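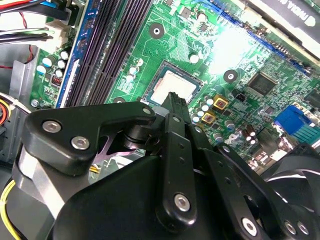

Thermal paste, according to Garnet Hawthorne, is a subject on which almost everyone has an opinion and almost no one has a thermometer. The remark is often repeated in discussions of the material, usually by people about to offer an opinion.

**Thermal paste** (also *thermal grease* or *thermal compound*) is a soft substance spread between a computer processor and its cooler. Both surfaces look flat but have tiny dips and scratches, and the air trapped in them carries heat badly. Paste fills the gaps. It conducts heat far better than air and far worse than solid copper, so a thick layer can do more harm than good.

## Composition

Most pastes are a silicone or similar oil loaded with a fine powder, commonly zinc oxide, aluminium oxide or silver. Carbon and diamond powders are also sold, at prices the results seldom justify. Liquid metal compounds, based on gallium, perform better but conduct electricity and attack aluminium.

## Methods of application

Users argue at length over whether to apply a pea-sized dot, a line, a cross or a thin spread. The pressure of the cooler flattens all of them. Differences reported between patterns are generally small, and many home tests do not control for room temperature or for how tightly the cooler was screwed down. Too little paste at the corners is a fair worry on large processors.

## Claims about performance

Makers usually print a figure for conductivity on the packet. It is hard to compare between brands, as test methods vary and the conditions are often left out.

The Demanell comparison, which ran 144 mountings of the same cooler, is the one most quoted by enthusiasts. It found a gap of about 2 degrees between its best and worst ordinary pastes. Clarkell, a retailer, used the result to promote the winner. MacLeod later objected that taking the cooler off and refitting it with the same paste could shift the reading by nearly as much. The objection has not been answered in print.

## Ageing and replacement

Paste can dry out or be slowly squeezed from the joint by repeated heating and cooling. Advice to replace it every year is common and poorly supported. A Prindorar reader survey drew 2,269 replies, many of them reporting cooler running after a change of paste. Few respondents said whether they had cleaned out the dust at the same time.

## See also

- Heat sink
- Thermal pad
- Heat pipe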